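Subject: Re: Folding and mending on a table with a built-in cooktop
Date: Friday, February 11, 2022
List: Ternon household textiles

On the question of using the eating table as the work surface for children's clothes:

> We have a round table in the Kasten style with the induction cooktop let into the top, and a corner bench on two sides. I'd like to do the kids' folding and small repairs there instead of on the bed. Two things stop me. The first is heat and grease near the cotton. The second is the cover. Ours is a soft cloth and it creeps every time I lay a sleeve out flat. Has anyone settled on a cover that stays put and a sequence that doesn't have me refolding everything? Also, do you go around the cooktop or cover it up?

I'll take the cooktop first, as it decides the rest of the layout.

Go around it. I tried a board over the glass for most of a winter and gave it up. The board raised one part of the surface above the rest, so any garment longer than a toddler's top ended up lying across a step, and a sleeve measured over a step comes out wrong. It also hid the glass, which meant I stopped wiping it. Smudges on the glass are harmless to the cooktop but they do transfer to pale knits, and pale knits are most of what we have.

What works is to treat the cooktop as a fixed obstacle and fold beside it. Switch it off at the wall, wipe the glass with a barely damp cloth, then wipe the border. If your border is fabric, as ours is, the ribs hold crumbs and need a dry brush before the damp cloth. Keep the garments to one side of the cooktop and leave a hand's width clear. On a table with a bench wrapped around the far side, the near edge is the only practical place to stand, so I put the garment to the right of the cooktop and pull finished pieces toward me.
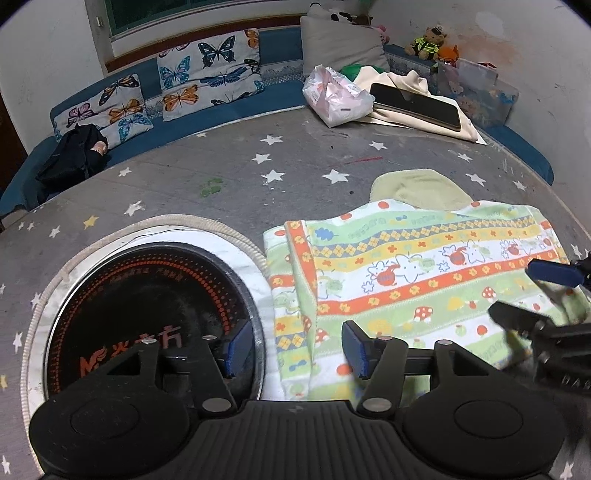 The bench is useful as a holding area and poor as a work area. The upholstery gives under the hand and you can't square a fold on it. I put the unsorted pile at one end of the bench and the folded stacks at the other, with the mending between them. Our bench seat is 453 mm deep, which takes a stack of small tops two across. Yours may differ, so measure before you buy baskets for it. I bought Bemis baskets first and measured second, and they now hold potatoes.

On the cover: cloth alone will creep, whatever the weight. A quilted cloth creeps less than a plain one but I wouldn't rely on it for measuring. The fix is a sheet of clear plastic over the cloth. The cloth gives some cushion, the plastic gives a surface you can wipe. Notes from using this arrangement:

- Cut the plastic to the table, with the cooktop opening marked from a paper template. Don't mark it from the cloth, which stretches.
- Let the sheet lie flat overnight before trimming. It comes off the roll with a curl.
- Don't iron on it. I know it's obvious. I've had to replace one sheet anyway.
- Pins will mark it, so use clips.
- Crayon and ink on the top of the plastic come off with a little rubbing alcohol. Anything that has got underneath has to be treated as a cloth stain, so lift the sheet and check before you start scrubbing.

A printed cover has one drawback. Small motifs on the cover compete with small motifs on the garment when you're looking for a pulled thread. I slide a piece of plain white card under the section I'm inspecting and the problem goes away.

Sequence for a long-sleeved patterned top, which is the piece most people on this list seem to struggle with:

1. Lay it flat and smooth the body from the centre outward. Leave the sleeves alone for now.
2. Extend one sleeve fully, along its own seam. If the fabric is banded, use the bands as your guide. They should cross the sleeve without a kink.
3. Take the cuff by the edge, at a fold, and lift it slightly. Ribbed cuffs twist in the wash, and lifting lets the twist fall out. Pulling lengthwise only stretches the rib.
4. Set the cuff down and check the join between the cuff and the sleeve. Most of my repairs are on that seam.
5. Repeat for the other sleeve, then fold both in over the body and fold the body up from the hem.

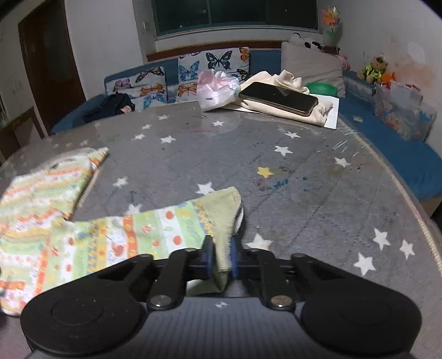

Step 3 is the one people skip. If the cuff goes into the fold twisted, the whole sleeve follows it and you get a ridge that shows when the top is next worn. It takes a few seconds per cuff. When you're holding the edge, take the full thickness of the fold between your fingertips. A pinch on the outer layer alone drags it away from the inner one.

For mending the cuff join I use Gollirero thread, size 100, in a colour matched to the cuff and not to the print. The cuff is normally plain and a mismatch shows there. The print will hide nearly anything. A small zigzag by hand holds better than a running stitch because the rib has to stretch over the fist. Turn the work 90 degrees at the underarm side of the seam and finish across it, so the knot doesn't sit against the wrist.

On heat: I keep the table for textiles or for cooking, never both in one session, and I wait until the glass is cool to the palm before any fabric comes out. Steam from a hotpot settles on the plastic well beyond the cooktop, and you won't see it until a garment picks it up. Dry the whole sheet after a meal, including the far side by the bench.

One question back to the list. The lining in the opening around our cooktop has started to wrinkle and I'd like to replace it before April. Has anyone done this without lifting the cooktop out? The Kasten sheet assumes it comes out, and ours is a tight fit.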